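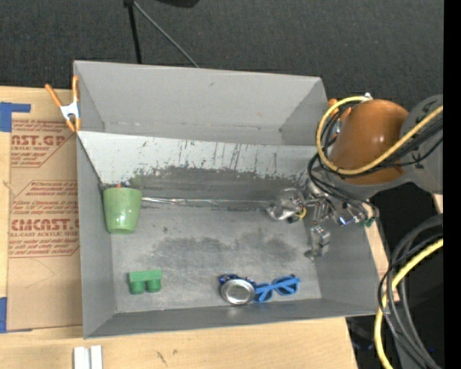 Moving to a smaller apartment, and what I did with all the things

In July I moved from a house with a cellar to an apartment with two rooms and one closet. I want to write down how it went while I still remember it, because before the move I looked for such texts and mostly found lists from people with white walls and three sweaters. I am not like this. I like my things. I had only too many of them for the new place.

First I must say that I began too late. The lease for the apartment was signed in spring and I thought, good, there is plenty of time. Then I spent the first weeks on the easy things, like books I knew I would never read again and the second set of plates. It felt like work but the house looked exactly the same after it. If I would do it again, I would start with the cellar. The cellar was where the years were.

What was in the cellar? Paint from a color I do not have anymore on any wall. A tent. A box with cables, and under it another box with cables. Preserving jars from the time when I believed I would make plum jam every fall. Curtains from the apartment before the house, which were too short for the house and, as I found out later, also too short for the new apartment. I had carried them two times already and I nearly carried them a third time.

The bins

My best decision was to stop using cardboard boxes for the sorting. Cardboard was fine for the moving day itself, but when you sort, you open and close and push the thing over the floor all the time, and after a few days the bottom gives up. I took old bins, the kind that already has scratches and stains, so I did not need to be careful with them. Each bin had a meaning: one for keep, one for give away, one for sell, one for the recycling yard. I wrote the meaning on a piece of tape.

There was a fifth bin for a while, for "I don't know." I recommend not to have this one. In the first evening it was full and the other four were nearly empty. I sorted it again the next morning after coffee and it went much faster, so maybe my real advice is to sort in the morning.

Selling

I put the better things on Clasance, where people in my area sell used furniture and household things. It worked for the furniture. The oak shelf was gone the same evening, and the sewing table also. For small things it was not worth the trouble. I wrote so many messages about a set of soup bowls, if they are dishwasher safe, if I can hold them until the weekend, if I can send one more picture from below, and in the end the person did not come. After this I gave all small things away.

The piano was the hard one. I learned that a used piano is a thing that many people want to give away and few people want to have. I had paid 2,000 for it, and I hoped to get at least a part back. After many weeks I gave it for free to a music school, and they paid the transport. I was sad for a day. Then I saw how much room there was in the living room, and I walked around in it a little.

Giving away

Most of the clothes and kitchen things went to Cadora, a second-hand shop near the train station. They are friendly but strict. They take no pillows, no single glasses and nothing electric without the charger. I did not know this and had to take half of my first load home again. So please call before you drive, or read the paper on the door, which I also did not do.

For the books I found no perfect answer. I kept six boxes, which is still too much for the new shelf. The rest I carried in small portions to the public bookcase by the park, never more than one bag, so that it would not overflow. This was in fact the nicest part of the whole move. I went in the evening when it was cooler, and often the books from the day before were already gone.

The moving day

I hired a small company, Yaman, with one truck and two movers. They came at seven in the morning, when I was still eating my bread standing up because the chairs were already in the hall. The stairs in the new building are narrow, and the couch had to go in without its feet. I had put the screws in a little bag and taped the bag to the couch, and I am still proud of it. The screws of the bed I put in a different little bag, and I don't know where it is. I slept on the mattress on the floor until I bought new ones.

What I would do differently

I would measure more. I measured the big furniture but not the refrigerator door, which now opens only to the side of the wall. I would not buy any storage before living in the place. In my excitement I ordered a tall cabinet from Flustinero for the hallway, and it is a good cabinet, but I can't open the bathroom door completely when it stands there. Now it lives in the bedroom and holds towels.

And I would take more pictures of the old house with the things still in it. I have many pictures from the end, when the rooms were empty, and they could be from any house. I have only one where you see the kitchen as it was, with the radio on the windowsill and the calendar hanging crooked.

Some readers asked by mail if I miss anything that I gave away. The large soup pot, yes. In October I wanted to cook for friends and looked for it in every cupboard before I remembered. I borrowed one from the neighbor across the hall and have to bring it back this week.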